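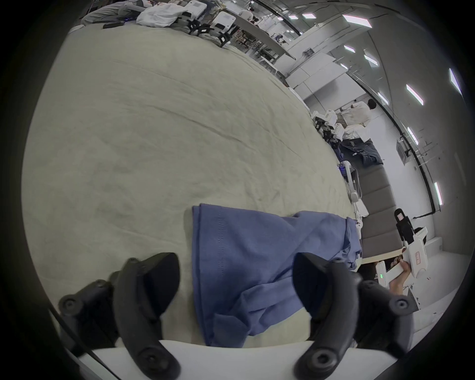 *Blue top, creased cover, jeans on the lower table behind.*

Folding day at Storkarlow, Oct 30, 2024. I'm writing this partly for my sister (she asked!) and partly for anyone else who likes other people's laundry. I do, I'm afraid. I could spend a whole afternoon with a heap of clean clothes and a big flat surface, and at home I only have the end of the ironing board and a bed that the cat thinks is hers.

So, the blue ones. You'd think a plain top would be the easiest thing in the pile and I always reach for one first, and then it slides about, one side bunches up and the hem goes over the edge of the table. Find a seam before you do anything else. Run it straight with your fingers, then pull the rest of the cloth out from it, and the creases mostly sort themselves out. I used to start with the sleeves and it took me years to stop.

The other thing I've learnt is to leave the cover underneath alone once you've got going. A few long wrinkles won't hurt. If you keep stopping to smooth it you drag everything on top of it along too, and then you're back to a heap. At home I use an old flat sheet, the sort that's gone soft from washing, and I tuck it under on the long sides only - tuck all four and it pulls tight in the wrong direction.

I had a go with one of those plastic folding boards last May, a Kisix one my aunt passed on to me. Lovely for shirts with a collar, hopeless for anything stretchy. It lives behind the wardrobe now. What I do these days is fold in thirds lengthways, sleeves back on themselves, then up from the bottom in
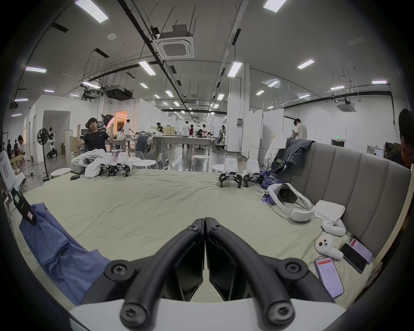 2 goes if it's thin, or just the one if it's a chunky knit. Then it goes on the pile with the fold facing me, so I can pull one out without toppling the lot. Jeans I do completely differently: one leg on top of the other, crotch seam tucked in so it makes a straight line, and into thirds. They stand up by themselves if you do it firmly enough, which pleases me far more than it should.

Oh, and bits and pieces! Whatever else you've put down on the sheet, give yourself a clear patch to work in. It only needs to be as wide as your biggest jumper with its arms out. I've folded my own phone into a pillowcase before now and then walked round the house for 12 minutes ringing it.

On to T-shirts, and the neck. I gather mine at the neck to pick them up and give them a shake, and if you've got a good hold the body drops down more or less flat. Lay the bottom hem down first and bring the neck down last. You usually end up with one sleeve folded under or over, and that's the bit to fix before the first fold. Leave it and you get a lump that shows through the whole stack.

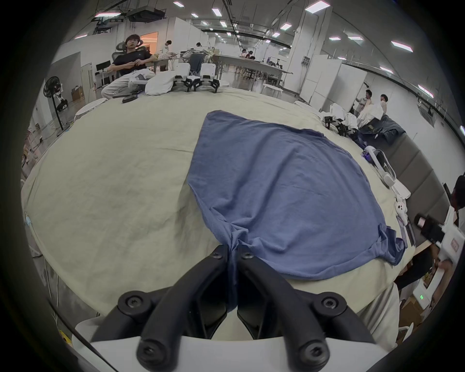
Saeed Jafarzadeh thinks I've got this the wrong way round and that you should never lift by the neck at all, only by the shoulders, as the collar goes wavy after a few months of it. He turns his inside out as well and folds them like that, then puts them right when he gets dressed. I tried it for a week and went out with a label under my chin, so I'm sticking to the neck for old T-shirts and I'll do shoulders for the nicer ones.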